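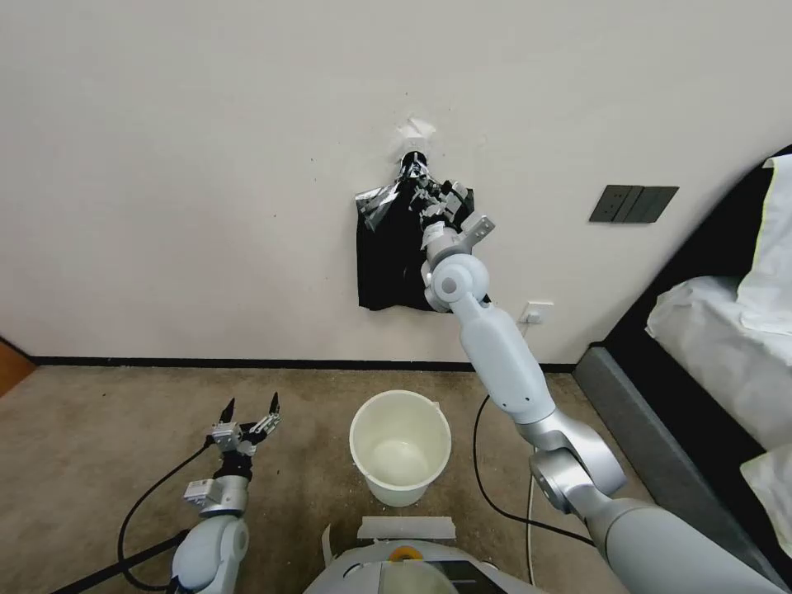 Black bag on a stick-on hook, white wall.

# Adhesive hooks keep peeling off painted wall. Can I fix this without drilling?

**Posted in Walls, Paint & Plaster, August 2021**

**olivares_upstairs**

Hello all, and thank you in advance for your patience, because I do tend to go on a bit. I rent a one-bedroom in the old part of Lutbridge, and my lease is very firm on the subject of drilling. No screws, no nails, no plugs, and the landlord's agent comes by in October to look the place over. So everything I hang up goes on stick-on hooks.

The trouble is that they won't stay put. I've gone through two packs now, mostly the little white square ones, and they seem to hold for a few days and then I hear a thump in the night. I don't ask much of them! A tote bag, a garbage bag for the recycling, my light raincoat. When one comes down it sometimes brings a bit of the paint along with it, which worries me a good deal more than the thump does.

The walls are painted white, fairly flat to the touch, and if I rub my hand across them I get a faint powder on my palm. They were done over right before I moved in. I did wipe the spots with a damp cloth first. I've tried pressing harder, I've tried leaving them longer before hanging anything, and I've tried wrapping the top of a bag in tape and fastening that up as well, which I'm not proud of.

My three questions, if someone has the time:

1. Is it the hooks or is it the wall?
2. If I have scraps of old adhesive stuck to the paint, how do I get them off without making a crater?
3. What does one do about the scuffs before an inspection? 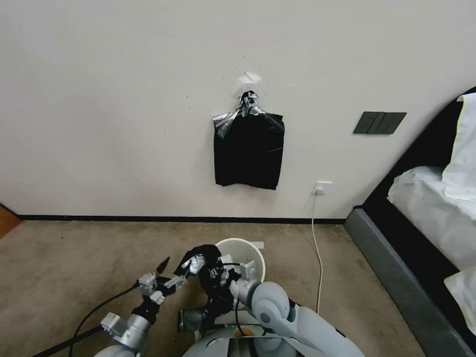

## Replies

**plasterdust_nalercombe**

It's the wall, dear, or more exactly it's the paint. I painted apartments in Nalercombe for a good many years, and what you describe with the powder on your hand is chalky flat paint, very likely the cheapest stuff the agent could get by the pail, and probably thinned down too. The hook is holding on to the paint perfectly well. The paint just isn't holding on to the wall! You could buy the most expensive hooks in the store and they would come down with a nice square of paint on the back of them.

Now, the damp cloth. I know everybody does it, and it does get the dust off, but on flat paint it can leave the surface a little soft and it takes longer to dry than you'd think. Use rubbing alcohol on a clean white rag instead, one light pass, and try it first somewhere low down behind the couch, in case the paint comes off on the rag. If it does, stop there, and don't put hooks on that wall at all. Let it dry fully, stick the hook up, press for as long as the package says, and then leave it alone overnight before you hang so much as a dishcloth.

For the old scraps, please don't pull straight out toward yourself. That is how craters are made. Warm the scrap with a hair dryer on the low setting, keep it moving, and when the edge goes soft roll it back on itself with your thumb, very slowly, keeping it flat along the wall. If there's a stretchy tab at the bottom, pull that straight down, close to the wall, and keep pulling long past the point where you feel silly. Whatever gum is left will usually ball up under a clean pencil eraser.

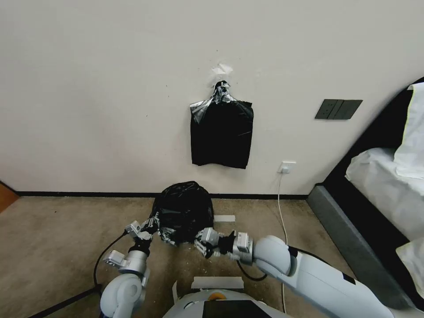
Once the gum is gone you'll want to feel the spot with your eyes closed, because your fingers will find a ridge that your eyes miss. If there's a ragged edge of paint, take a very fine sanding sponge to it, only a few light circles, then a thin skim of lightweight spackle put on with an old plastic card. Let it dry, sand again, wipe off the dust. Put a little primer on before the paint or you'll get a dull patch that shows every afternoon when the sun comes around. And do ask the agent what paint they used. Mine always kept a half-empty can in the basement, and they'd sooner give you a cupful than send a man out.

I would also say, kindly, go easy with duct tape on a painted wall. It's wonderful on a leaky hose, but the gum gets into flat paint and stays there.

**Vulberg5**

just get an over the door hook. problem solved

**teakettle_and_twine**

I agree with the reply above about the door hook, even if it was a bit short! We had one on the closet door in our old place in Vulberg and it took coats, bags, the dog's leash, everything. Measure the thickness of your door first, though. Ours came too narrow and I had to send it back, and the second one was so loose it rattled whenever the door moved until I tucked a strip of felt behind it.

I'd add that tile and glass are much kinder to sticky hooks than paint is. If your kitchen has any tile, or the side of a cabinet with a hard shiny finish, I'd move the recycling bag over there and keep the painted walls for very light things like a calendar. Also, bags get heavier so gradually that you don't notice. I weighed ours once out of curiosity, holding it on the bathroom scale, and it was well past what the hook package allowed.

**olivares_upstairs**

Thank you, all of you, this is so kind. I tried the rubbing alcohol behind the couch and the rag came away quite white, so I suppose that settles the first question. I've ordered a door hook and I'm going to write to the agent this evening and ask about the paint. Does it matter if the spackle goes on pink and dries white, or is that only so you know when it's ready?

**plasterdust_nalercombe**

Only so you know when it's ready. Give it a little longer than it says if your windows are shut.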